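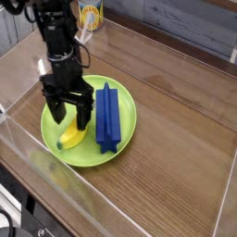
3.2 The plate and what goes on it

Figure 2. Toy banana and blue star block on the green plate.

I spent far longer choosing the plate than I'd like to admit. We wanted something round, plain and bright enough that people sorting our photographs later could tell straight away where the plate stopped and the table began, and lime green won easily (the Kerkus set also had a cream one, which vanished against the wood). The set came from Westen, a toy shop near the department, and I bought 10 plates in one go so that we could swap a scratched one without changing anything else.

The objects were more fun! Each layout pairs a play food with a building shape, and the pair in Figure 2 is the one I keep coming back to. The banana is smooth, yellow and curved, with a little dark green tip at the stem end. Next to it lies the royal-blue prism, a long block with a five-pointed star for its end face. Both are long things, so they sit happily side by side with a strip of green left between them, and yet they are very different to describe. People call the banana a banana. The prism got "star", "blue bar", "the ridged one" and, my favourite, "the rocket".

We settled on 16 objects and 24 layouts after a small pilot in January, and the full Steruvel collection now holds almost 2,000 labelled photographs. Labellers were asked to name each object in their own words and then say how it lay on the plate: along, across or leaning. I had expected trouble with the curved pieces, but it was the prism that caused the arguments. Lying lengthwise it has a ridge pointing up, and a few labellers took that ridge as the "top" while others went by the star face at the end. We kept both answers and marked them as a split (see Section 4.1 for how splits are scored).

One more thing on the layouts. We left the angle of the banana free and fixed only the half of the plate it belonged to, so the space between the pair varies quite a bit from one photograph to the next.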